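Notebook, gripper bench
3/16/22
Written by Ilze Rebane

Fault: the left finger gives way when the hand-held gripper closes on something small. Binley saw it first on Monday and wrote only "drops things" on the sheet, so I begin again from the start.

How it shows itself. The trigger is pulled, both fingers travel in, and the width reading goes down as it should. At the end of the travel the reading says closed, but the part is not held. With big parts (the Zurolus blocks, the cups) there is no trouble. With the thin washers and the small pegs it fails often. In the log from Monday the software marked all these tries as good grasps, and this worries me more than the dropped washers. If we train on that log, the arm will learn that a closed reading means a held part.

I counted properly this morning. One person, one table, the same peg each time, 50 tries. The peg was lost in 14. In 13 of the 14 the log says "held". After that I changed to the spare tool from the Hamada case, with the same trigger speed, and did 50 more. It lost the peg once, and that one I think was my own hand, I was too early with lifting.

So the fault is in the tool and not in the person who holds it. I wrote this to Binley also, he was a little unhappy about the sheet.

What I looked at next, in this order. Battery and cable: good. Trigger spring: good, it comes back fully each time. Zero of the width reading: it was off by a small amount, I set it again and did ten tries, no change. Then I opened the fingers wide, put the tool low over the bench and looked at how the two tips stand to each other. By eye they stand level. The top edge of the pad is a bit wavy on both fingers, where it meets the hard body, so I do not blame only the left one for this. There is dust on the left pad. I did not clean it yet, because I wanted the force numbers first with everything as found.

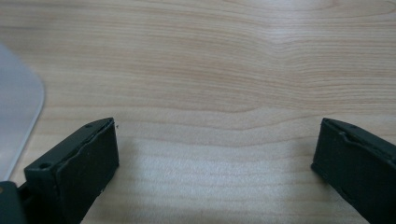

Force test

Spring scale hooked on the fingertip, pulling outwards, fingers commanded to hold at the half-open position. I read the scale when the tip begins to move.

Right finger: moves at 500 grams, three pulls, nearly the same each time.
Left finger: moves at 247 grams on the first pull, less on the second, and on the third I heard a small click and stopped.

The click comes from low down, near the place where the finger joins the mechanism. I took the left finger off. The grub screw on the drive shaft had turned out by almost one full turn, and the flat of the shaft has a bright worn mark. When the load is high the finger slips on the shaft, but the sensor sits on the shaft side, so it sees nothing wrong. This explains the "held" in the log.

Repair

Cleaned shaft and screw with alcohol. New grub screw, medium threadlock, tightened to the value in the Funberg sheet. Wiped both pads. Left to cure over lunch and until three o'clock. After this the left finger moves at 490 grams. I did the peg test again, 50 tries, lost none.

I do not trust this for long. The worn mark on the flat is still there and a screw will find its way out again if the surface is not good. A new shaft is ordered, but the delivery is only in May.

Safety note, please read

When the finger slips it can also jump back. On the third pull it came back fast and hit my nail. Not serious, no blood, but please keep fingers out of the gap while the tool has power, also when the display says it is closed. For the force test use the long hook, not the short one.

The log

Monday's recording has 101 episodes with this tool. I moved all of them to the folder "hold" and nobody should train on them before they are looked at by eye. The ones with cups and blocks are probably fine. Binley takes the first half, I take the rest.

Open points

Ask Hamada if the spare has the same type of screw, and check it before it goes out again.
Mark every grub screw with a line of paint, so a turn can be seen without opening.
Add a check after closing: lift a little, wait, read the width again. If the part has fallen, the fingers should go further in. I am not sure this works with the thin washers, to be tried.
Third peg is missing from the tray. If someone has it, please put it back.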